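Lasst die Filme wieder kürzer werden!

Ich habe »Usuga« jetzt zum zweiten Mal gesehen und komme aus dem Schwärmen nicht heraus. 86 Minuten, dann Abspann, Licht an - und im Saal blieben die Leute sitzen und redeten. Wann gab es das zuletzt bei einem Dreistünder?

Geeta Sengar erzählt die Geschichte zweier Schwestern, die ein Provinzkino erben, mit einer Lust am Weglassen, die mich völlig umgehauen hat. Keine Rückblende, kein Prolog, kein Nachklapp für die Fortsetzung! Der Streit ums Erbe dauert eine einzige Einstellung, und man versteht trotzdem alles (die Sache mit dem Schlüssel, herrlich). Ich will gar nicht gegen lange Filme wettern, »Tesusar« liebe ich bis heute. Aber der brauchte seine Länge auch. Viele andere haben sie bloß.
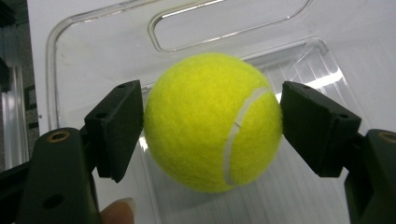 Marleny Ñahui schreibt dazu, ihr sei »Usuga« zu knapp geraten, die jüngere Schwester hätte ruhig noch 13 Minuten verdient gehabt. Verstehe ich sogar! Nur möchte ich lieber mit Hunger aus dem Kino gehen und im Februar gleich den nächsten Sengar-Film sehen.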